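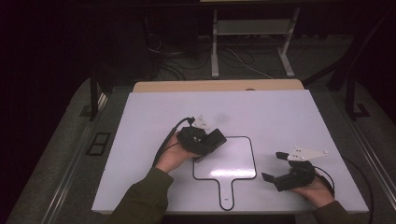
Outline printed on a white board

Unit 3: Pip values and position size

Recap from last week: a pip is the fourth decimal place in most currency pairs. Yen pairs are quoted to fewer places, so the pip there is the second decimal.

Working method
Decide the sum you are prepared to lose. Measure the distance from entry to stop in pips. Divide the first by the second to get the value per pip, then convert that into lots.

Worked case
The Ramcombe account risks 275 pounds on one trade, with the stop 50 pips away. Value per pip: 5.50 pounds. Spread is left out at this stage – we add it in Unit 4.

Common slips
Using the account balance in place of the sum at risk. Forgetting to convert when the quote currency is not sterling.

For the seminar
Repeat the working for the Gwynne account, balance 1,828 pounds, risking 2 per cent with a stop of 40 pips. Bring your figures on paper.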